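Ullgate Sessions: your questions about the record

I get the same emails most weeks, so I've put my answers in one place. Have a read before you write (though I do like getting post!). 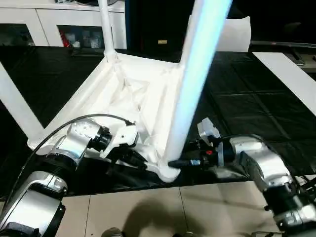
Is this a new album or a best-of?
A bit of both. There are 10 songs, all from my old Cluvitz days, and I've sung and played every one of them again from scratch.

Why not use the old tapes?
I don't own them, simple as that. I also sing lower than I did in 2000, and I rather like how the slow ones sound now.

Who plays on it?
Taras Sirko is on drums, Despina Nedeljković plays cello on two tracks, and the piano is me, wrong notes included.

Can I get it on vinyl?
Yes, but I only had 200 pressed and they're going quicker than I expected. The CD isn't limited.

Is "Fleltedlow" the long version?
It is! All the verses, plus the whistling bit that got chopped off the single.

Will you sign my copy?
Of course. Pop a note in with your order and tell me how to spell your name.

Are you touring?
A few small rooms in March, with Orysia Panasiuk opening. Doors are at 7pm and I'm on at half eight.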